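How Do You Shop for a Robot?

Posted 24 May 2018 by Ottmar Ostermann

Have you ever saved up for something big? A bike, maybe, or a drum set? Then you already know a lot about my job, which is helping stores figure out which robots to buy and whether they should buy one at all. Last spring I got to help a store in Tovmont that wanted a robot to tidy its shelves. I had a great time, so I'm going to tell you how we did it!

Start With the Job

The first thing I want to know is never "how cool is the robot?" (I do ask that later.) The first thing is: what does it have to do all day?

So I look at the work people's hands are doing now. Tidying a shelf sounds easy. You pick up a box, you see where it goes, you put it there. But try doing it slowly, and pay attention to your fingers. One hand can hold a box still while the other one tips a second box so you can read the front. You do that without even thinking about it. A robot has to be able to do every little piece of that, and somebody has to pay for every little piece.

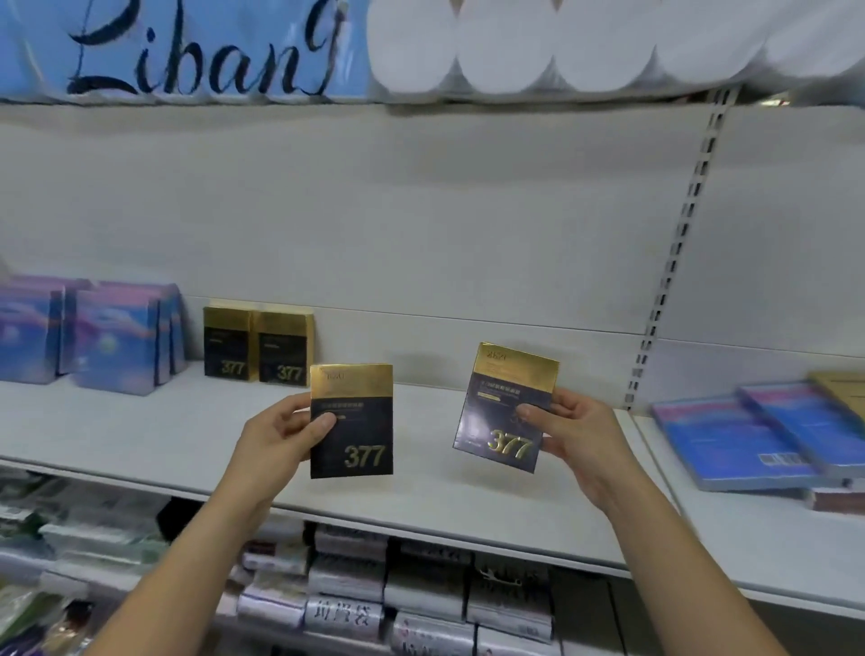

Two black-and-gold boxes, both marked 377. Do they belong together?

I write all these pieces down in a notebook. Pick up. Turn. Look. Put down. Then I draw a star next to the hard ones. "Turn" got a star. "Look" got two, and I'll tell you why in a minute.

Hands Cost Extra

When you buy a toy, it usually comes with everything except the batteries. Robots aren't sold like that. Very often you buy the arm, and then you shop for the hand separately! The robot hand is called a gripper, and there are lots of kinds. Some pinch with two fingers, like a crab. Some have suction cups, like an octopus (my favorite). Some have fingers that bend like yours do, and those tend to be the ones that make the store owner say "Ooh!" and then look at the price and say "Oh."

Try this at home. Pick up a cereal box using only your thumb and one finger. Not too bad, right? Now pick up a paperback book lying flat on a table the same way. Harder! You need to get something under the edge first. Flat things are sneaky, and this store sells loads of them.
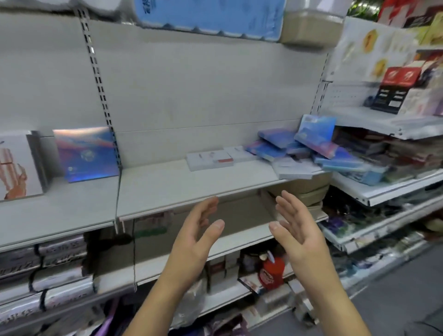 Hands reaching for the shelf. How far does an arm have to stretch?

Reach is the other thing I check. An arm that's too short can't get to the back of the shelf, and an arm that's too long can bump into the shelves across the aisle. I bring a tape measure everywhere. My friend Ubaldo Pagano, who plans equipment for a warehouse in Girnard, once forgot to measure a doorway, and the robot had to wait outside on the truck until lunch. He lets me tell that story as long as I say he has measured every doorway since.

Robot Eyes

Okay, why did "Look" get two stars? Shiny stuff! A robot sees with cameras, and a camera can get fooled by glare. Find something shiny and rainbow-colored, like a sticker or a gift bag, and tilt it under a lamp. The colors slide around, don't they? Your brain says "same sticker." A robot might say "new thing!" and get all mixed up.

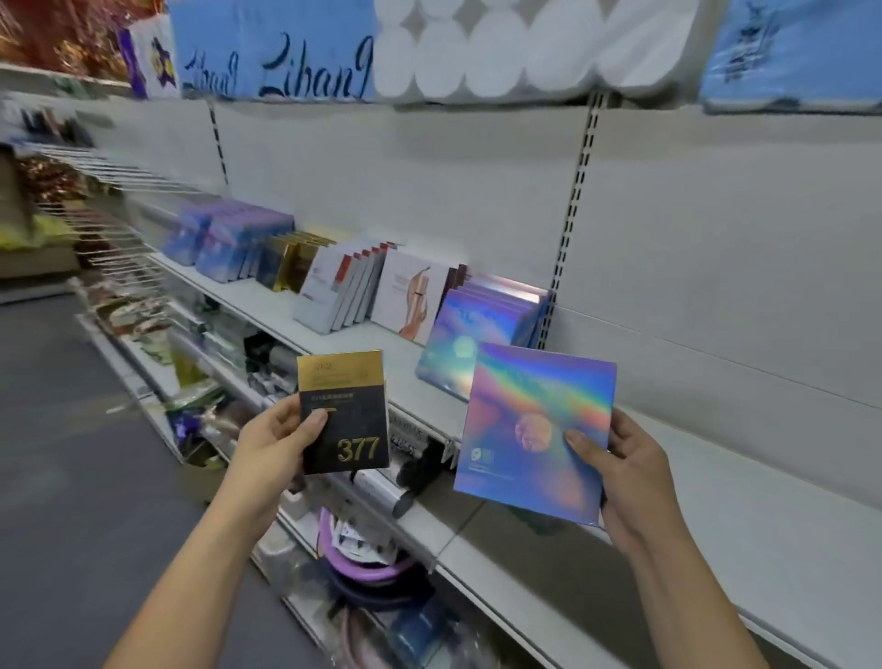

A plain camera costs less, and a fancier one that can also measure how far away things are costs more. You can add better lights, too. What I like to do is borrow one of each and test them before anybody spends a penny, with the very same products the robot will have to handle. Ask if you can try before you buy. It works for shoes and it works for robots.

Making the Budget

A budget is a plan for your money, written down so you can't fool yourself. Ours had 4 lines:

1. The robot arm and its gripper.

2. The cameras and lights.

3. Teaching time. Somebody has to show the robot what to do, over and over, and they get paid for it. We planned 26 days, and we planned extra practice for messy piles, where the boxes lie on top of each other every which way.

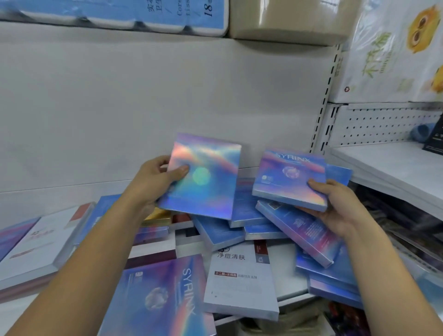

4. Fixing and spare parts. Robots wear out, just like sneakers. People forget this line more than any other, and I've forgotten it myself.

Then we compared prices from 3 different sellers. The cheapest one left out line 4 completely! Once we added it back in, it came in second. The store is renting a robot through August before it decides whether to buy, and I'll be there with my tape measure on the first day.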